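Grusier : l'usine Farina met 200 salariés en chômage partiel

14/04/2020 – Le fabricant de faisceaux électriques Farina a placé 200 salariés de son site de Grusier en chômage partiel. La mesure, annoncée au personnel par courrier, touche les ateliers d'assemblage et une partie de l'entrepôt. Les services administratifs restent en télétravail.

Le site livre surtout l'usine de petit électroménager de Loruditz, dont les lignes sont à l'arrêt depuis la fermeture des magasins. Une commande de 1000 faisceaux a été reportée à septembre.
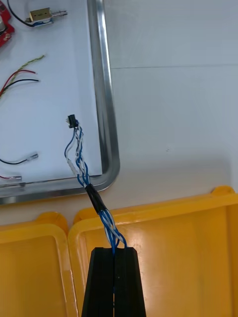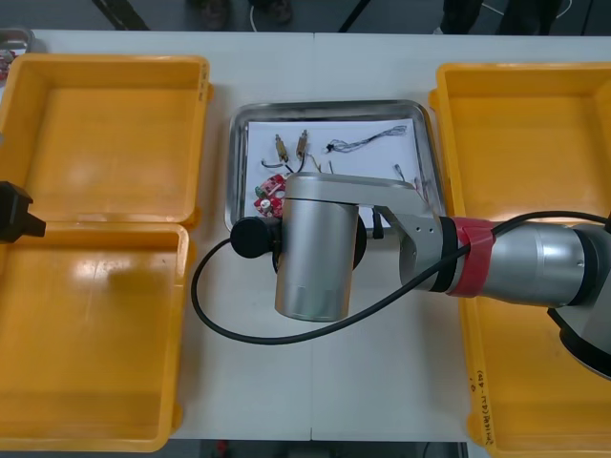
Fils fins d'un faisceau ; bacs jaunes et plateau en inox sur une table blanche.

« Les commandes ne sont pas annulées, elles sont décalées », indique Ginevra Gatti, directrice du site. Une petite équipe continue de servir les clients du secteur médical – le port du masque y est obligatoire et les pauses sont échelonnées.

La direction s'engage à compléter les indemnités jusqu'à la fin du mois. Les syndicats demandent que ce complément soit maintenu pendant toute la durée de l'arrêt. Une réunion est prévue avec la mairie de Grusier, qui étudie aussi un report des loyers de la zone d'activité du Drendum.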